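Groen: support at 4 or is the range done?
2 min read

trinia_desk
Groen has tested the lower edge of its range twice since 20 July 2018 and closed above it both times. Daily RSI made a higher low on the second test while price made a lower one. I read that as bullish divergence and have bids at 4, stop on a daily close below. Target is the top of the range at 5.

Maarten Segers
The divergence is there on the daily. It isn't there on the four-hour, and volume on the second bounce was thinner than on the first. I would want a close above the midpoint before adding anything.

casud_lad
What exchange are you taking the volume from? Brorura lists the pair against two quote currencies and most chart sites only pull one of them.

Maarten Segers
Both, summed. The result is the same.
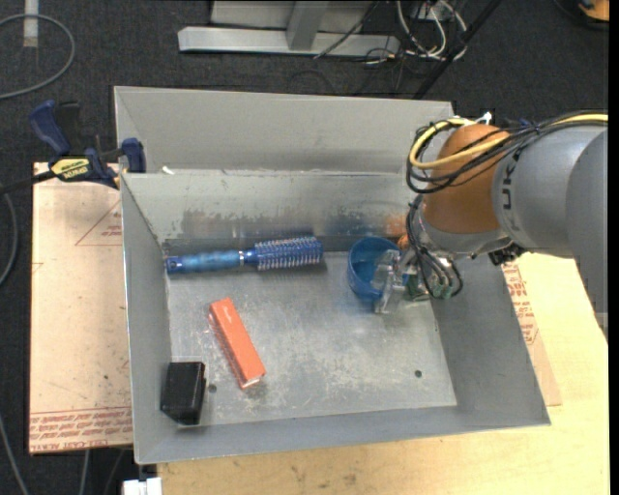 KUKA arm and grey metal bin

trinia_desk
Waiting for the midpoint gives away half the move. With the stop where I have it, the risk is small and defined.

pikelot
Defined on paper. The book on Brorura is shallow under 4. I sold 3,000 coins there last month and slipped two per cent on a market order. A daily-close stop in that book could fill a good way lower.

trinia_desk
Fair point on the fill. I'd work out of it with limits.

pikelot
Limits don't help if price goes through them – you are just left holding.

casud_lad
Does the token unlock in September change anything? Casudstead put out a note saying early holders can move a first tranche then.

Maarten Segers
It caps the upside for me. People tend to sell ahead of a known unlock, so I'd expect lower highs going into it. That is another reason to keep the size down.

trinia_desk
Disagree. The date has been public since the sale and should be in the price by now. Keeping my bids, will post if they fill.

pikelot
Post the fill price as well, please, with the order size.

14 comments · 5 shares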